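Kindilham Robot Club: bench check before the October heats
Team: Louro
Checked by me, with Rui Rebelo on the stop button

1. Stop button. OK. Pressed with the arm at rest and again at speed 60. Rui would like it nearer the chair and I agree, my arms aren't that long!

2. Speed limit. OK. Set to 70 for practice. Someone had left it at 100, so please look before you press go (you know who you are).

3. Cables and plugs. OK, with a moan. They're behind the table where they should be, but I'd like the draped ones tied back before Costgate comes round to judge.
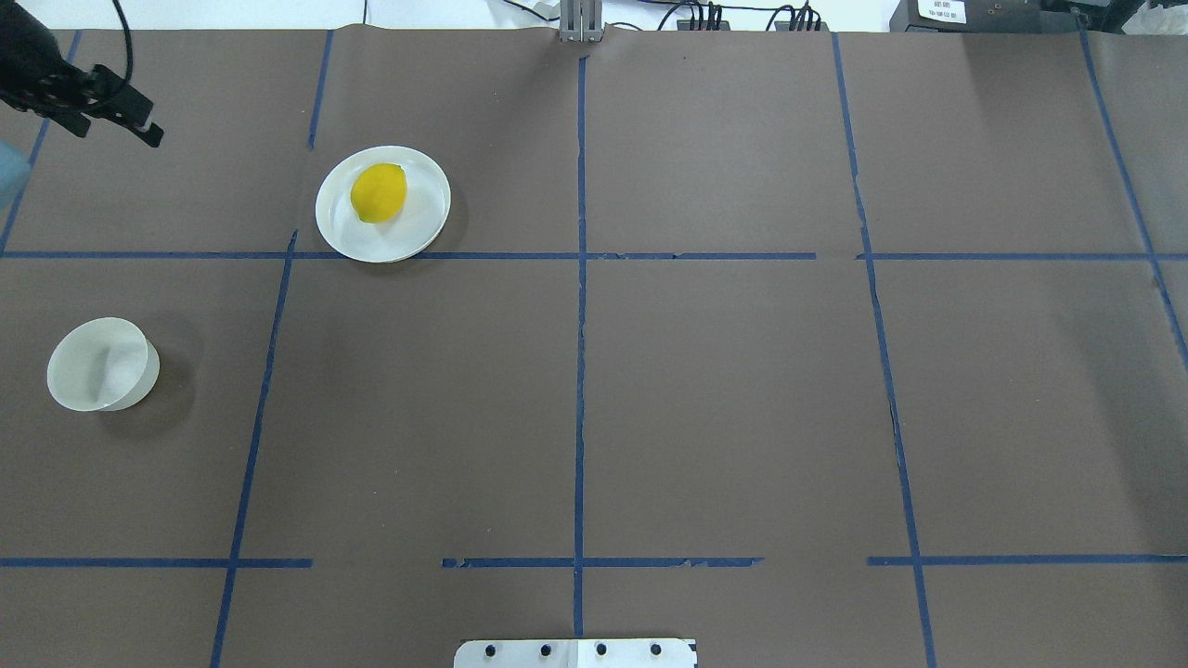
Photo: Huvora Workshop, Kindilham

4. Grid tape. Needs work. It's wrinkled in places and some of the ends are ragged. I know we're all fond of the wonky lines, but a finger could catch on a loose bit. New tape, pressed down properly, please.

5. Objects. OK. Plate and bowl both checked for chips by hand, none found. The lemon is a real one so give it a wipe if it gets sticky, and swap it when it goes soft.
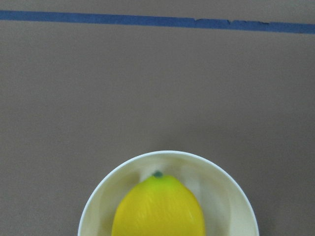
Lemon in the bowl, stem end up.

6. Gripper force. OK. Rui's test slip is number 509 if you want the readings. Don't turn it up just because the lemon slips, try a slower close first.

7. Wrist camera. OK, picture a bit soft but fine for lining up. 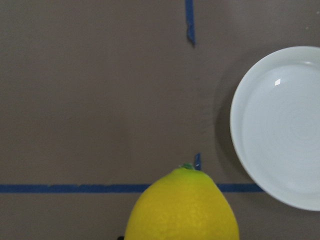 I'd still give the lens a clean before each round, cloth only, no sprays, and with the arm powered down.

8. Hands clear call. Not OK! Two of you skipped it. Say it out loud every time, even for a tiny nudge.

Recheck items 4 and 8 before the next run. Rui has the spare tape.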